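Home | Albums | Checklists | Letters | Search

Yearly stamp room check, with my comments

I do this every December, once the heating has been on long enough to cause trouble. My collection is 1,379 stamps now, mostly Fodevholm locals and the Salov river post, and I've lost enough gum over the years to be fussy (you'd be fussy too!).

1. Humidity reading, morning and evening. OK. I had one bad reading by the outside wall, so the Salov covers have moved to the inner shelf.

2. Albums upright, not squeezed. FAILED, again. Volume 3 was jammed in so tight that two mounts had slid. I've split it into two binders and I'm cross with myself.

3. Hinges and mounts. OK mostly. The old Fabbri mounts are going yellow at the top edge, so I'm swapping them a page at a time, starting with the mint blocks.

4. Tongs clean, tips not bent. OK. One pair binned.

5. Daylight on open pages. OK, curtains shut by noon. The red Wemeck express stamp is on the inside of the binder now and I only take it out for visitors who ask nicely.
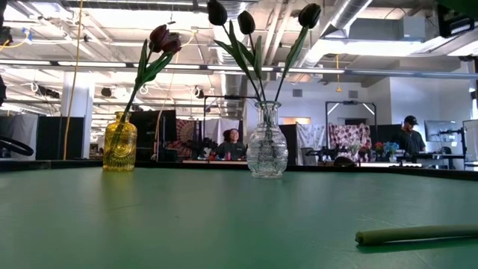
Róisín Hegarty wrote that she'd fail me on number 3, as swapping mounts on mint blocks one page at a time means handling the same binder for weeks, and she'd rather do the lot in one long sitting with the door shut. Fair point, but my eyes give out after 30 minutes!

6. Insects. OK. Sticky traps checked behind both bookcases, nothing but fluff.

7. Insurance list matches the albums. PARTLY. The total still says 2,000 and that was before I bought the Wemeck proofs from Diarmuid Buckley, so it wants redoing. I've written it on the calendar in red (I wrote it last year as well).

8. Soaking trays and blotters put away dry. OK, though one blotter had ink on it and has gone in the bin.

Still to do: second binder label, new batteries for the humidity meter, and ring about the insurance.

Contact | Copyright, all pages | Back to top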